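# Beschaffungsplanung für zweiarmige Tischroboter

Als **Beschaffungsplanung** bezeichnet man bei zweiarmigen Tischrobotern die Ermittlung von Bedarf, Kosten und Folgekosten vor dem Kauf oder der Miete einer Anlage. Gemeint sind meist Aufbauten mit zwei leichten Armen an einem Gestell, die verpackte Kleinwaren greifen und in Behälter legen. Die Planung gilt als fehleranfällig. Angebote beziehen sich in der Regel auf die Hardware, während der größere Teil der Ausgaben erst nach der Lieferung anfällt.

## Kostenbestandteile

Der Listenpreis umfasst üblicherweise Arme, Greifer und Steuerung. Gestell, Kameras, Verkabelung und Ersatzfinger werden häufig getrennt berechnet, ebenso Einrichtung und Schulung. In einer Aufstellung des Ingenieurbüros Berhe entfielen auf den Anschaffungspreis 38 Prozent der Gesamtausgaben über die geplante Nutzungsdauer von 36 Monaten. Der Rest verteilte sich auf Personal, Ausfallzeiten und Anpassungen an neue Waren. Ob sich der Anteil auf andere Betriebe übertragen lässt, ist fraglich, denn Berhe berät selbst beim Einkauf solcher Anlagen und hat die Rohdaten nicht offengelegt.

Personalkosten werden besonders oft zu niedrig angesetzt. Solange eine Anlage angelernt wird, muss jemand den Tisch bestücken, Fehlgriffe beheben und Versuche protokollieren. Viele Haushaltspläne führen diese Stunden unter »Inbetriebnahme« und lassen sie nach wenigen Wochen enden, ohne dass dafür ein technischer Grund genannt würde.

## Leistungsangaben

Anbieter werben vorwiegend mit Griffen pro Stunde. Der Wert hängt stark vom Material ab: Feste Kartons liefern bessere Ergebnisse als knittrige Folienbeutel, deren Form sich beim Zugreifen ändert und deren Oberfläche spiegelt. Eine Angabe ohne Warenliste ist für die Planung daher kaum brauchbar.

Der Versandbetrieb Lillard erprobte eine Anlage der Firma Barier an 133 eigenen Artikeln. Bei 72 davon wurde die vertraglich vereinbarte Quote erreicht. Barier wertete den Versuch als Erfolg, Lillard verschob die Bestellung auf November. Die Betriebswirtin Misaki Katayama kritisierte an dem Vorgang, dass die Quote vor der Auswahl der Artikel festgelegt worden war und die umsatzstärksten Waren darin nicht gesondert gewichtet wurden.

## Kauf und Miete

Mietmodelle senken die Einstiegskosten und verlagern einen Teil des Ausfallrisikos. Zu prüfen sind Mindestlaufzeit, Rückbau und der Verbleib der aufgezeichneten Daten. Im Lager Jundov wurde ein Mietvertrag abgeschlossen, der Softwarepflege enthielt, das Anlernen neuer Verpackungen aber als Zusatzleistung auswies. Nach einem Sortimentswechsel lag die Monatsrate samt Zuschlägen über der Finanzierungsrate eines Kaufs.

## Abnahme

Empfohlen wird ein Probelauf am eigenen Tisch, mit eigener Ware und dem vorhandenen Licht. Vorführungen beim Hersteller ersetzen ihn nicht. Ins Protokoll gehören auch Eingriffe durch Bedienpersonal, die in Werbeunterlagen selten auftauchen. Eine letzte Zahlungsrate sollte bis zum Ende des Probelaufs einbehalten werden; in der Praxis setzen kleinere Käufer diese Klausel nur selten durch.

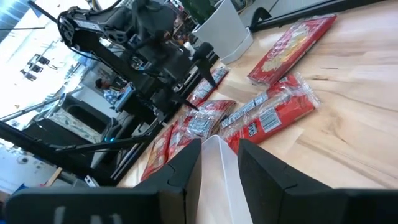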